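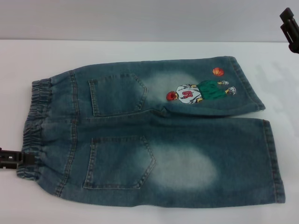

So we're trying to write house rules for our garment folding cell before anyone else gets keys to it, and I'm stuck on the reset. It's a two-arm setup on a white table, kids' clothes mostly. My draft says every piece starts flat, back side up, waistband to the left, like the denim shorts with the little basketball player stitched on the leg. My coworker at Padmont thinks that's way too strict and the start should be messier. Who's right? And do you make people log which spot gets gripped first? We go for the elastic waistband, low corner.

Posted by vanska_nights
2 min read

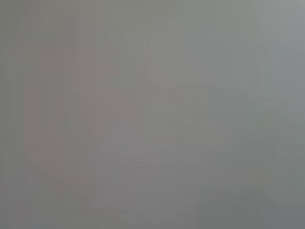 Also, how often do you check the wrist cameras? My draft says start of shift and again after 13 runs, but I pulled that number out of the air.

Home | Topics | Robotics | Ask | Sign in

Halldóra Thygesen
Hi! You're both kind of right. Keep one strict start pose for checkout runs, so you can compare week to week, then have a second written list of messier starts for everything else (we have 10 of them taped to the wall). Yes, log the first grip. Cameras: check all of them, every shift, and write down who looked. And if one view is blurry, the rule is stop and tag the run. Don't let folks delete runs on their own!
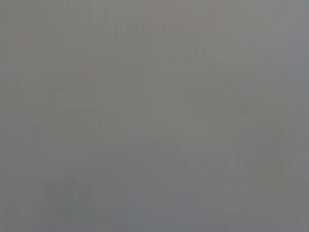

One more thing, put a hands-off line on the table rules. Ours says arms paused before anybody straightens a sleeve, no exceptions, even if you're quick.

rulance83
we just do 20 and check when something looks off. never wrote any of it down lol

We use cookies to remember your settings. Accept | Manage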